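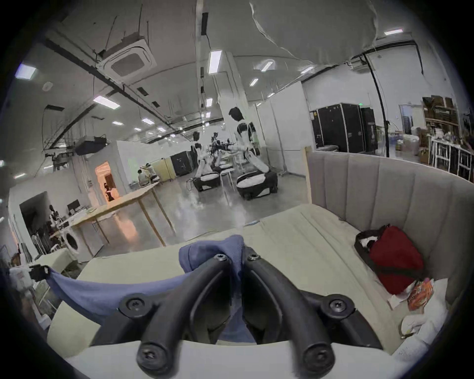 Feselbridge Handheld Gripper Kit – Evaluation Notes and Data Card

Version reviewed: kit revision 2
Last updated: 2024-04-06
Maintained by: Lamer test group

Summary

The Feselbridge kit is a two-fingered gripper with a wrist camera and recording software, sold by Proretti. It comes in a handheld version for collecting demonstrations and an arm-mounted version for running trained policies. Both use the same fingers and the same camera position, so recordings from one can be used on the other without remapping the view.

We tested the kit on household cloth work: picking up, spreading, folding and stacking garments and linens. This file covers the hardware we received, the recordings we made with it and the problems we ran into. The recordings are in the folder named cloth_eval.

What comes in the case

Handheld gripper with trigger
Spare fingertip set
Calibration board
USB-C cable, 2 m
Two batteries and a charger
License key for the Mridha recorder

The arm adapter is sold separately. Check the bolt pattern before ordering, as the adapter we were first sent did not fit our arm.

Setup

1. Charge both batteries fully. The charge light turns green early, so leave them in for another half hour.
2. Install the Mridha recorder and enter the license key.
3. Connect the gripper and run the calibration with the fingers fully open, then fully closed.
4. Record a short test clip and check that the finger width in the log follows the video.
5. Repeat step 3 after changing fingertips.

The recorder would not start on one of our laptops until we removed an older copy of the camera driver. The printed manual leaves this out, but it is in the online release notes.

Recordings

Episodes: 200
Items: T-shirts, long-sleeved tops, hand towels, pillowcases
Surface: a bed with a fitted sheet
Location: one large indoor hall under ceiling lights
Median episode length: 34 seconds
Streams: wrist video, finger width, gripper pose, trigger state

Each episode starts with the item dropped on the bed and ends when the operator releases the trigger for the last time. Failed grasps were kept if the operator recovered and finished the fold. Episodes that were abandoned are in a separate folder and have no labels.

The hall was in normal use while we recorded. People, other robots and furniture show up in the background, and the layout changed between sessions.

Results

Grasping a single layer of cloth by the hem worked well. The fingertips close nearly to a point, which helps on thin fabric. Ribbed cuffs and collars were also easy to hold. Picking one layer off a stack was less reliable – the fingers often took the layer below as well.

Large items are hard with one gripper. For these we used a second gripper to hold a far corner and keep the cloth from folding back on itself. The recorder syncs both devices, but we found 13 episodes where the second stream started late. They are marked in the notes column.

Known issues

Screws at the fingertips can work loose. Check them at the start of each session.
Pose tracking drifts when the camera is very close to a plain sheet.
Cloth hanging between the fingers can hide the contact point.
Bright lights overhead cause flicker at the default shutter setting. Set the shutter by hand.
The trigger spring is stiff, and operators asked for a break after about an hour.

Use and limits

The recordings are meant for checking the kit and for small-scale training on cloth tasks. They cover one site and one kind of work surface, and should not be used alone to judge how a policy will do in a home. Do not try to identify people in the background.

Changes

0.2 – added two-gripper episodes, fixed frame rate in the metadata
0.1 – first internal release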